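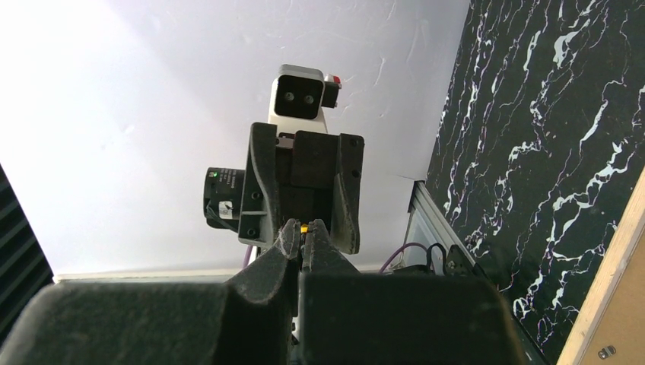

Did Iwona Zalewska's people really sign up 2,000 new members in the Neltport riding? They say 2,219, and I'd believe it when I see the list.

July, late. Went to the nomination rally after supper. The hall was warm and the speeches were long. Zalewska says the riding is ready to change colour for the first time since my parents voted here. Maybe. I've heard that from 3 candidates now and I still have the lawn signs in the shed.

If they've got that many members, where were they tonight? The fellow at the door told me 420 had come through, and half of those seemed to be from Peng, which isn't even in the riding.

Teodor Kubiak spoke last. He wants the Widoten bus route back and he wants it paid for by "savings at city hall." Asked him afterward which savings. He shook my hand and said great question, then went off to greet somebody else.

Took a membership form anyway. Ten dollars, and they want your phone number, which means calls at dinner until the election. Left it on the fridge under the dentist's card. Will ask Zalewska's office about the list in the morning, if they pick up.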